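How to Get a Tiny Home Office Under Control (and Keep It That Way)

My desk used to be where mail went to die. I work from a corner of my bedroom, and for two years that corner held a printer I hated, three dead laptops and a stack of paper so tall it had started to lean. One Tuesday I lost a check in there. A real one, for $555! I found it four days later inside a takeout menu, and that was the weekend I finally cleaned the whole thing out.

I've done it a few more times since, for my sister and for my friend Viera, so I have a bit of a system now. Set aside an afternoon, put on some music and eat first.

Step 1: Take everything off

And I mean everything, even the lamp. Put it all on the bed (you'll want your bed back by tonight, so you can't quit halfway). Wipe the desk down with a damp cloth and a drop of dish soap, then dry it with an old T-shirt. If you've got sticky rings from coffee mugs, let the soapy cloth sit on them for a few minutes before you scrub.

Step 2: Sort fast, read nothing

Make four piles: keep on the desk, keep somewhere else, shred, toss. Don't open envelopes and please don't start reading old birthday cards, because I lost an hour and a half to those the first time around. If you can't decide on something in a few seconds, it goes in "somewhere else" and you deal with it at the end.

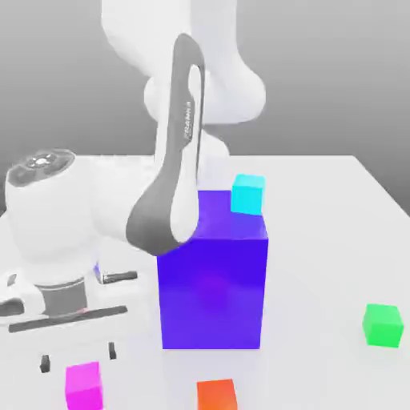
By Peter Polák
Home & Desk | September

Step 3: Scan the paper you're scared to throw out

I had 1,216 pages to get through, and yes, my phone kept count. You don't need a fancy scanner. Any phone app that saves to PDF will do fine, just work near a window in the daytime and lay the page on something darker than the paper so the edges show up. Name the files with the year first, then what it is, like "2019 car insurance." They'll line up in order all by themselves and you'll feel like a genius.

Hang on to the paper originals of birth certificates, titles, anything with a raised seal. Mine live in one red folder in the closet.

Step 4: Tame the cords

Unplug the lot and label each one at both ends with masking tape. Then plug back in only what you use every week. I stuck my power strip to the underside of the desk with heavy-duty hook-and-loop tape, and it's held up great. Bundle the slack with twist ties from bread bags, they're free and they work as well as the ones you'd buy.

Step 5: Put back less than you want to

I allow myself 12 things on the desk, counting the keyboard and the mouse. Viera thinks that's way too strict and has a ceramic frog collection next to her monitor, so pick your own number!

Step 6: Five minutes on Friday

Before I shut the laptop for the weekend I clear the mugs, empty the mail tray and shred whatever's waiting. If I skip two weeks in a row the leaning stack comes right back.

Next up is the closet, once I've figured out what to do with the three dead laptops.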